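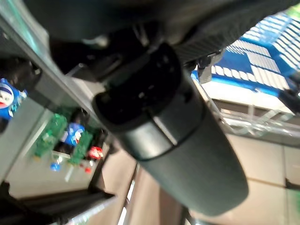 2. Do refill shops in Birkton cut household waste?
Araba Gyamfi, term project

The town website says they do. It gives no numbers, so I went looking for some.

There are two refill shops, one on Becerra Street and one in Urnton. I handed out 190 survey forms in March and got 68 back. People who bother to return a form on waste probably care more than most, so the answers should be read with that in mind.

Of those 68, 40 said they had used a refill shop at least once. Very few could say what they had stopped buying. Several told me they now own more jars than before, and one family still buys the same bottled soap "for the upstairs bathroom."

The Urnton shop claims it "saved" 254 bottles last month. I asked how this was worked out. Every sale of soap is counted as one bottle, even if the customer fills a small cup. I don't think that figure means much.

My survey can't show that the shops make no difference. It can't show that they do either. A better test would weigh trash bags from the same homes before and after, which I didn't have time to do.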